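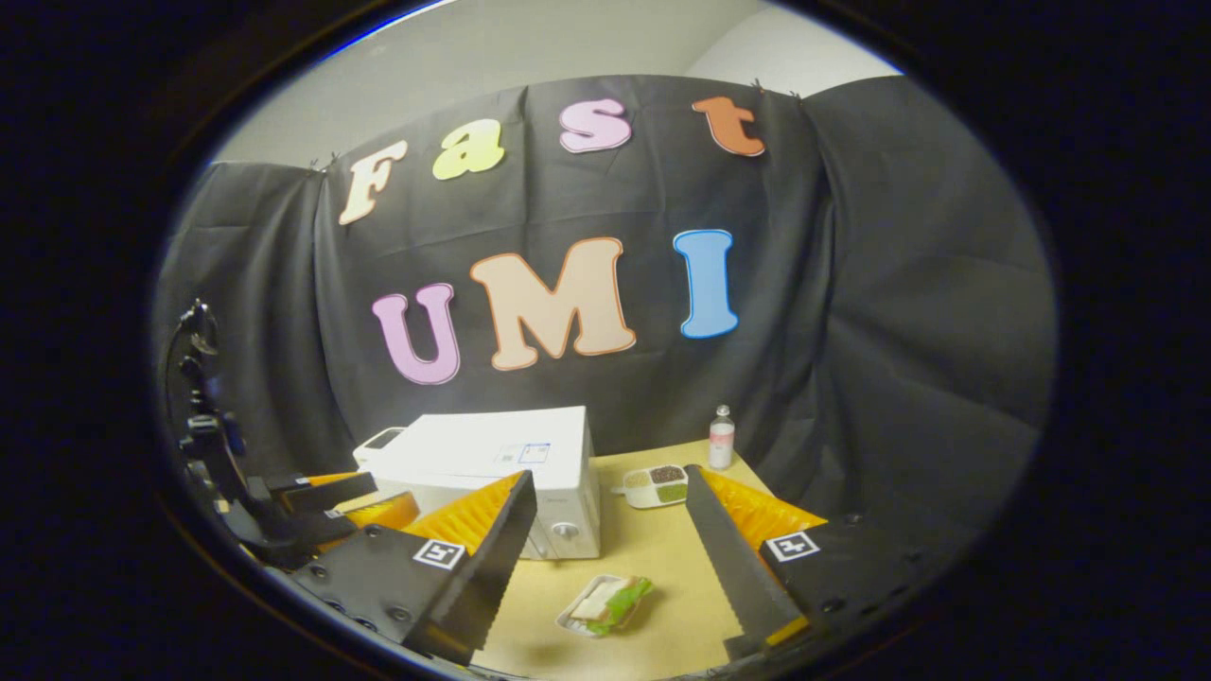

*The table at Stolberg, seen past the open fingers of the hand-held gripper.*

The service order reached Nele Ostermann at the start of her second week. It stated that the hand-held gripper at the Stolberg site was due for inspection at 1,000 closings, that the counter now stood at 1,150, and that the technician on duty was to account for the difference.

She was the technician on duty. The person who could account for the difference was Bernd Wendt, and he had retired.

His binder remained in the second drawer. Ukora required that every cell have a binder, and that every entry be made in ink and signed. Mr. Wendt had met the requirement for years in small upright handwriting. Under the heading for finger pads he had written: "Press with the thumb, ridge by ridge, from the base. Do not hurry the fourth ridge." No procedure issued by the company mentioned the fourth ridge.

Ms. Ostermann switched off the cell, hung the tag on the door, and carried the gripper to the bench. She wiped the orange pads with a damp cloth. She cleaned the two square markers with a dry one, as a scratched marker was grounds for replacing the whole housing. She then tried the small round screws along the black plate of the left finger, one after another, and entered each as tight.

The pad on the right finger passed at the first ridge, the second, and the third. At the fourth, her thumb sank a little farther than it had before. She turned the gripper to the lamp and found a split at the root of the ridge, no longer than a grain of rice.

She reported the finding to Dörte Kramer, the site supervisor, who examined it under the glass for some time.

"The inspection sheet asks whether the pad is torn through," Ms. Kramer said. "Is it torn through?"

"No."

"Then the sheet permits you to pass it."

"Yes," said Ms. Ostermann. "I have read the sheet."

Ms. Kramer returned the glass to its case. The customer's representative, Florence Fraser, was expected in the afternoon, and a pad change would require a new alignment of both fingers. Neither woman mentioned this. Ms. Kramer signed the stores request and left it on the bench.

The new pad came from the shelf marked Grurach, in a paper sleeve. Ms. Ostermann fitted it with the finger held in the padded vise. The alignment took three attempts. On the first, the tips met with a slight twist. On the second they met correctly, but the gripper opened wider on one side than on the other. She loosened the bracket, ate half an apple, and began again.

While the third attempt was settling, she read further back in the binder. In December of an earlier year she found the entry she had been sent to look for, although it concerned a different inspection.

"Counter read 994 when I opened the cell. Put off the work until after the holiday. On return found right pad split at fourth ridge. My decision and my fault. B. Wendt."

Beneath it, in another hand, Recep Saraç had written "Noted" and the number of the replacement pad. There was nothing else on the page.

Ms. Fraser arrived early and was given coffee. She waited 58 minutes and used the time to read a report. When the gripper had been brought back to the table, she watched it open and close over the sandwich container, and asked whether anything had been wrong with it.

"The right pad was changed," Ms. Ostermann said. "It was within limits."

Ms. Fraser wrote this down.

When the visitor had gone, Ms. Ostermann took out the binder and uncapped her pen. She entered the date, December 16, 2024, and the reading of the counter. In the space for remarks she wrote: "Inspection late by 150 closings. Cause not established. Split found at root of fourth ridge, right pad. Pad replaced, both fingers aligned on third attempt."

She considered the entry, and added, "Do not hurry the fourth ridge." Then she signed it, took the tag from the door, and set the counter to zero.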